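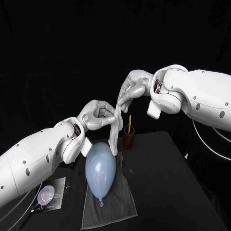

The Static Table is the activity people write to us about more than anything else at Dullmont Discovery House, and we're so glad they do, because it's the one we are fondest of too. The idea is an old one and very simple: you rub something soft on something stretchy and then see what it will pull toward itself. A light blue balloon and a narrow, crumpled strip of thin cloth, brought down against the balloon's upper side like this, are plenty to get you going. The answers on this page were written by Bríd Hennessy, who has looked after the table for years, with some additions from Rhys Henare on the school visits side. Last updated Jul 22, 2025.

## Do I need to book?

No, you can walk right in and join whoever is at the table. The only time we ask for a booking is when you're bringing a group of more than 8, and then a quick email is fine. School groups use the Uren Room, which has more floor space and a proper door.

## What kind of cloth works best?

Oh, we could talk about this all day! Wool is the classic, and an old wool sock or mitten is lovely. Thin cloths can do very nicely as well, and they have the advantage that small hands can bunch them up and get a good grip. Whatever you use, it needs to be clean and completely dry. Please don't bring anything that has been through the wash with fabric softener, which leaves a coating and makes for a very disappointing balloon.

If you're trying this at home, hold the cloth by a corner and give it a shake before you start, then let it hang for a moment so you can see whether there's any lint or crumbs on it. Crumbs will scratch, and a scratched balloon tends to go off with a bang at exactly the moment your youngest has leaned in close. 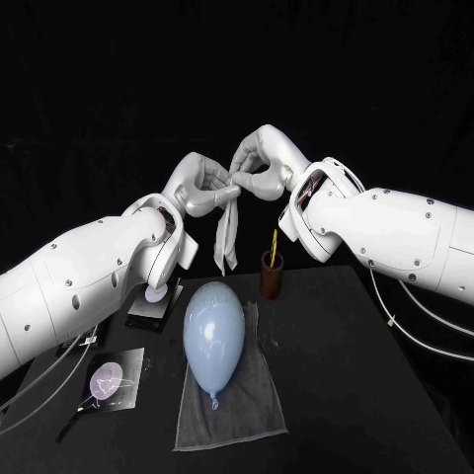 Once you're happy with the cloth, rub in one spot, fairly briskly, and count to twenty. Children like to wander all over the balloon, and that's fine too, but one well-rubbed patch is easier to test afterward. Keep your fingers off that patch if you can.

## Does it matter what's on the table?

A bit, yes. We like a dark tabletop, simply so that little scraps of tissue paper are easy to see when they jump. A towel is handy for resting a balloon on while you hunt for the next thing to try, and any old one will do. Ours are dark gray and getting a little frayed along the edges, and we have no plans to replace them.

## Why didn't it work for us?

Nine times out of ten it's the weather. Damp air carries the charge away before you've had your fun, and our summers are sticky. January is our best month by a mile, when the heating is on and everybody's hair is standing up before they've touched a thing. If you've come on a muggy day, ask at the desk whether the small dehumidifier in the Breathnach Gallery is running, and bring your balloon in there.

The other thing to check is your hands. Sunscreen and hand lotion both get onto the balloon and spoil it. Wash, dry very thoroughly, and start over with a fresh one.

## What else can we try besides balloons?

Plenty! Plastic combs, rulers, drinking straws, and almost any kind of clear film are worth a go. Film is a particular favorite of Bríd's, who saves every sleeve and packet that comes through the mail and tries them all on tissue paper before she'll let them go in the recycling.
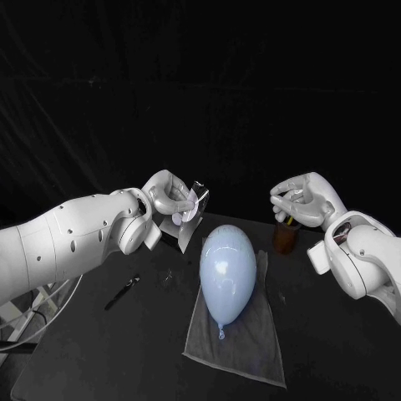
*Clear packet with a round white disc.*

Small flat things can be trickier to handle than you'd expect, so have the children pinch film by its edge and let it hang free. Very little ones should have a grown-up beside them for anything small enough to go in a mouth.

## Are the balloons latex?

Most of them are. If anyone in your family has a latex allergy, please tell us at the front desk before you come upstairs, and we'll talk through whether it's a good day to visit the table. There's a magnet corner on the ground floor, well away from it, that Rhys set up with his usual enthusiasm.

## Can teachers get the worksheet?

Yes, and please do. It's a two-page sheet, free to copy, and it's kept in Kasteck, our online resource shelf, as number 109. Let Rhys know which grade you teach and he'll send the matching answer notes along with it.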